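Skolell
Motion planning for two arms that share one table

Home / Software / Planning / Skolell

Hello, and thanks for clicking through. I'm Anselmo Conceição and I wrote most of Skolell (Mudassar Jafri wrote the bits that never crash). It's a planner for people who have two arms bolted near each other and would like them to stop arguing over the middle of the table. I use it nearly every day, so this page is a mix of sales pitch and me telling you how I set mine up.

What it does

You give Skolell two arm models, a description of the table and a list of things each hand should do. It gives you back one timed path for both arms, with the waits already in it. If the left hand has to hold while the right hand slides along, you say so with a hold tag and the planner keeps the left wrist still until the right one is done. If both hands have hold of the same thing, you tag them as a pair, and it limits how far apart they can get.

The pair limit is my favourite part! Our first planner, Stustomow, treated the two arms as strangers. It avoided collisions beautifully and would happily pull a tea towel into two tea towels. Skolell keeps a number for the gap between the fingers and checks it at every step of the path. You set the number yourself, per task, in plain millimetres.

Checking and replanning

The full check runs at 100 steps a second on the desktop machine I keep under my bench. If a step fails, the planner backs up and tries a different elbow position before it bothers you. When it does give up, you get a line in the log saying which two parts were going to meet and when. I spent ages on those messages because the old ones were useless (sorry to anyone who ever got "state invalid" at eleven at night).

You can also pause in the middle of a path, move an arm by hand, and press resume. It plans again from wherever you left things. Mudassar was against this for months and now uses it more than I do.

Cables and soft stuff

Cloth is where I live these days, and it's the reason release 14 has a whole new settings page. The planner doesn't simulate fabric, so please don't buy it for that. What it does is let you draw a soft zone round the cloth, where the grippers slow down and the pair limit gets tighter. On my hanger job, with a thin white garment gathered along the bottom bar of a wire hanger and a gripper on either side of it, the zone covers the bunched part and a bit more. Cables get their own zones too, and you'll want them if yours look like mine, with one going up in a tall arc to the left gripper mount and the other wandering over the table in a big loop. The pliers lying by the hook I'd just enter as a keep-out box, which takes two clicks in the table editor. 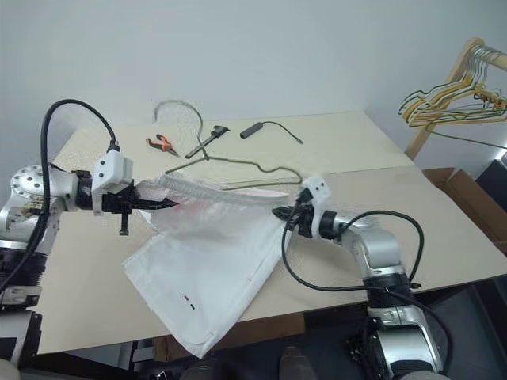 Hanger tasks ship as a template called Niazi, and you're welcome to pull it apart. It has a hold, a slide, a pair move and a release, each with its own speed. I'd start by changing the slide. Mine was tuned for light fabric, the sort where you get a hint of pink coming through the white, and a heavier weave will want a slower hand and a wider zone.

What you need

A Linux machine with 16 GB of memory
Two arms with six or seven joints each, and a model file for both
A wired network connection to each controller
Grippers that report their opening (it'll run without, but the pair limit is less clever)

What you get

The planner, the table editor and the log viewer
31 task templates, Niazi included
Updates for a year
Email help from me or Mudassar, usually the same afternoon

Good to know

Skolell doesn't do vision. It takes object positions from whatever you already run, and there's a ready-made link for Istside if that's your perception package. It also isn't a safety system, so keep your stop button where you can reach it.

Price

The single-bench licence is £200 a month, cancel when you like. Teaching labs get it for half that, just write to us from your college address. There's a trial with everything switched on, and your saved tasks carry over if you decide to keep it.

Related: Table editor guide / Writing your own template / Release notes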